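Setting up finger retargeting in Mollow, from first connection to a smooth pinch

By the time you reach this page you should have both hands talking to your laptop and the Mollow control panel open in front of you.
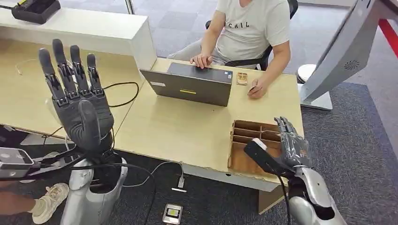 What we want to do now is teach the software how a movement of your fingers ought to become a movement of the robot's fingers, and the good news is that most of it is done with sliders and a bit of patience (a cup of tea helps too!).

Before you start

Keep the emergency stop within easy reach, and make sure the speed limit in the panel is set to 80 or lower. You can raise it later on, once you trust your settings.

Step 1: Record the open hand

Choose Calibrate, then Open, and hold your own hand up with the fingers straight and a little apart, the way you would if you were waving to a neighbour over the fence. Stay still while Mollow collects 400 samples. If the bar turns amber you have probably drifted, so have a rest and go again.

Step 2: Record the fist

Do the same with Fist selected. Close your hand gently, with the thumb lying over the fingers. People tend to squeeze far too hard at this point, and then they wonder why the robot never quite closes afterwards.

Step 3: Sort out the thumb

Thumbs are awkward, I'm afraid, and they deserve a step to themselves. Open the Pringle tab, which is where the solver lives, and set Thumb weight to 7. Touch your thumb to your index fingertip and watch the preview. If the tips cross over each other, bring the weight down one notch at a time until they meet.

Step 4: Take out the shake

Switch on the Erer filter and begin with the smoothing at its lowest setting. Raise it slowly until the fingertips in the preview look calm, and stop there, as too much makes the hand feel as though it is wading through treacle.

Step 5: Try it on something light

Save your profile, press Go Live and work slowly over a tray or an empty box first. Reach in, close, open, come back out. If one hand lags behind the other, check that both are using the same profile; a new session loads the default on the left and your last one on the right, and I still get caught out by it.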